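Thread: I have decided to sort out the utensil situation. 1/20

Background, for those new here. Three weeks ago I tried to open the second drawer to get a spoon and it would not open. Something inside had stood up. I ate my yoghurt with a measuring scoop and told myself I'd deal with it on the weekend. 2/20

It was not dealt with on the weekend. There was a technique, you see. You slide a butter knife in the gap, push down on whatever has stood up, and pull the handle with your hip. I got quite good at it. 3/20

My household has a department known as Finance, which is a shared spreadsheet and a person who looks at it with their glasses pushed up on their forehead. I asked Finance for a drawer organiser. Bamboo, expanding, little compartments. 4/20

Finance came back with a question: had I considered owning fewer things? 5/20

I took this to appeal. The ruling was that I could have a budget of $10, and that the drawer had to be emptied first so we could see what we were working with. I have sat through kinder performance reviews. 6/20

So on 6th June I emptied the drawer. Then the jug beside the stove, which is where utensils go when the drawer is full. Then the baking dish on top of the fridge, which is where they go when the jug is full. 7/20

Finance insisted on a count. The count was 198. That covers everything with a handle, plus chopsticks, which we counted singly after a short and bitter debate. 8/20

For perspective, two people live here and we own six dinner plates. 9/20

What's in there, in no order, because there was none:
– melon baller (we don't buy melon)
– second melon baller
– a spatula melted into the shape of a question mark
– corn holders, seven
– a key 10/20

The key doesn't fit anything. We've been round the whole house with it. It has gone back in the drawer out of respect. 11/20

The $10 went at the op shop in Putthorpe, where the kitchen shelf is next to the jigsaws and everything smells faintly of somebody's good cupboard. I was after a crock. I came home with a big mustard-yellow utensil holder full of holes. Four dollars. I have not told Finance about the other six. 12/20

Mustard was not my first choice. Mustard was my only choice, apart from a ceramic rooster with a hollow back, and I'm still thinking about the rooster. 13/20

My sister-in-law says I should have bought the Seidel one, which she has, and which spins. I don't want my utensils to spin. I want them to stay where I can see them. 14/20

The system, then. Everything long goes on the table, gets looked at, and either earns a spot in the yellow thing or goes in the box for the op shop. Step one was the chopsticks and anything that had been hanging around with the chopsticks. 15/20
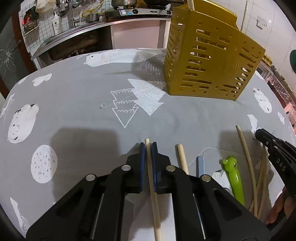 16/20: THINGS I HAVE LEARNED ABOUT CHOPSTICKS

They don't come in pairs. They're sold in pairs, and then they come home and separate. I've got long ones, short ones, ones with a bit of a bend, and at least one that has clearly spent some time stirring paint. I matched what I could and was strict for about four minutes. Then I started saying things like "near enough in the dark".

17/20: THE FROG

Yes, there's a lime-green handle shaped like a frog. Bulging eyes, small mouth, the expression of a middle manager who has just been told about the restructure. I don't remember buying it. Finance doesn't remember buying it. There's no line for it in the spreadsheet, and the spreadsheet goes back to a 2-for-1 on bin liners from before we had the couch.

I put the frog in the op shop box. An hour later the frog was out of the op shop box. Finance was in the next room, reading very hard.

The frog is staying.

18/20: THE REST

The thick rounded stick has survived as well. I believe it's for either muddling or threatening. The flat pale-blue one got through on colour alone, which I know is not a system.

Out the door: one melon baller, the question mark, five corn holders (odd numbers of guests can work it out among themselves), a whisk with a limp, and every plastic spoon that ever arrived with a takeaway. Also the Skimeck, a device I ordered in May after watching a video at one in the morning. It takes the skin off custard. I have made custard once in my life and I like the skin.

19/20: RESULTS

The drawer opens. It opens with one finger, and it makes a soft rolling noise I'd never heard before, because apparently it has runners. I opened and shut it enough times that I was asked to stop.

The yellow holder lives beside the stove. The long chopsticks go in the back, the frog goes in the front where it can watch the toast. Some of the thinner things poke out through the holes and catch on your sleeve, so I wouldn't call the design flawless, but it was four dollars.

The jug is a jug again. I had a drink of water out of it to celebrate.

20/20: Finance has now seen the drawer and would like to talk about the linen cupboard. I've said I'll need a budget. I'm told the answer to that is in the spreadsheet, under "no".

Edit, as a few people have asked: yes, I went back for the rooster. It was six dollars. It's holding the corn holders.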